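# Small boards: common questions

Updated 2024-11-26. Questions about orders already placed go to Laurinda Loureiro at the Nalness counter.

### Do the boards come ready to hang?

Yes, if you order one with hardware fitted. Ours goes on the wooden edge and includes a bent wire loop. Check that the loop swings freely before you put the board up, and use a screw suited to your wall – plaster needs a plug.
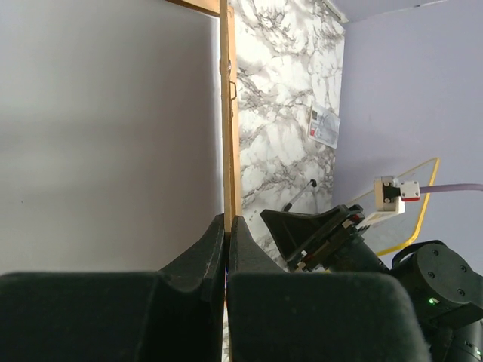

### Can I lean one on a shelf instead?

You can, but put something in front of the bottom edge so it doesn't slide. Smooth shelves are the worst for this.

### What size pins should I use?

Pins with an 8 mm point suit the cork. Longer ones can go through and mark whatever is behind.

### How do I clean the wood?

Dry cloth for dust. A barely damp one for fingerprints, then wipe it dry. No spray polish, as it darkens the colour of the grain and stains the cork next to it.

### Where should I work when changing what's pinned up?

Lay the board flat on a hard, level surface. A bench or tabletop is fine, and pins go in straighter than they do on the wall.
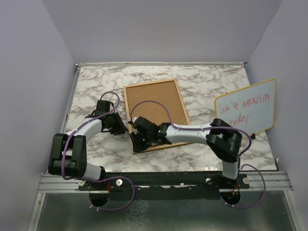

*Cork board on a marble-pattern top.*

### Can I get a replacement wire loop?

Yes, ask for part 184. Kenneth Niven keeps them at the Prurkberg store, and we can post one with your next order. We'll be out of stock for part of February.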